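# Sorting darks from lights, and the lint problem

The household rule is that darks and lights get separated before folding, not only before washing. I resisted this for years on the grounds that clean is clean. 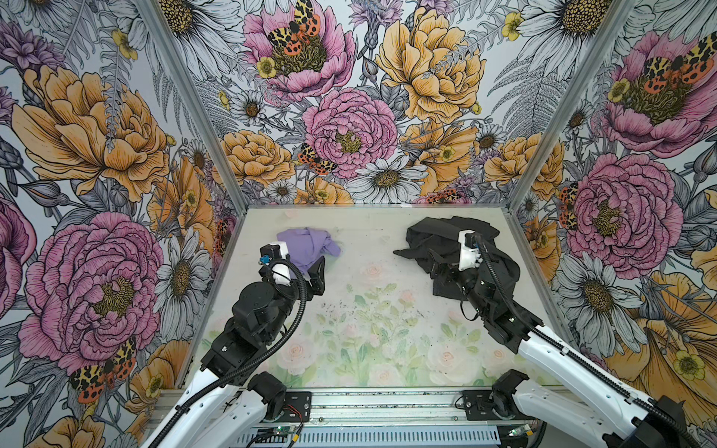

Contact transfer is the issue. A black garment bunched up next to a lavender cloth will give up fiber to it, and the reverse is worse, because pale lint on black shows from across the room. Keeping the two piles on opposite sides of the table costs nothing.

The surface matters too. A light tabletop, even one with a rose print, shows every dark speck, and I now count that as an advantage. On my old dark bench from Grulov the same debris was there and I folded straight into it. Current procedure:

1. Wipe the table with a barely damp microfiber cloth.
2. Let it dry.
3. Lights first, darks second.
4. Wipe again.

Crumpled items get spread flat before anything else happens. Pulling from one edge moves the whole cloth and leaves the creases where they were. Two contact points work better -- hold one corner, draw the opposite one out, then change sides. Heavy black cotton needs this done up to four times. It drapes over whatever is under it and hides its own sleeves.

I weighed the lint from the Torken dryer's filter through March, mostly to settle an argument. Mixed loads gave 202 g over the month. The dryer is set to 33 minutes for everything, so drying time was the same throughout, but load weight was not controlled and I would not lean on the figure.

The floral backdrop stays. Big peonies and spotted moths are not what I would have specified for a work area, but the paper came off a Masanja remnant roll and the daisies have grown on me.

Next job is a lint roller comparison. I have two types on order from Skutov.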